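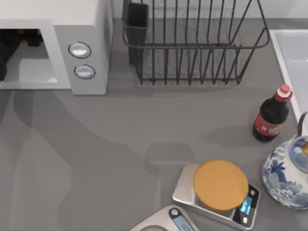 Will the turntable set be ready for the first run-through with cast? It'll be ready if we keep Act Two out of it, and I told Marlene so at the production meeting.

December, shop notes, 4 pm. Spent most of the day under the revolve with Tanner. The new casters from Guvero are in on the downstage side and they're so much quieter, you can hear the actors now! Upstage still grumbles every time it passes the prompt corner. Tanner thinks the track has a lip where the two sheets meet. I think he's right but I want to see it with the masking off before we start planing anything.

Gaétan came by with the revised cue list for Caron. The kitchen reveal is now cue 13, and the blackout before it has shrunk to 4 seconds (it was a leisurely thing before, poor us). We tried it twice with Harvey calling and got the wall round in time once. The other time I fouled the brake line with my boot - my fault, taping it down tomorrow.
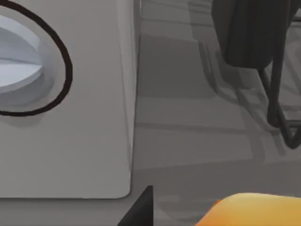 Anyway, the brake itself is fine, it's the handle that wants moving. If it sat on the stage left side whoever's on it could see Keabetswe's cue light without twisting around. I'll ask her tonight whether she has enough cable to reach, otherwise we borrow from the lobby display.

Paint: second coat on the flats, colour's a bit greener than the sample under work lights. Leaving it until we see it under the real ones.

Still to order: gaff tape, two hinges, more felt for the track.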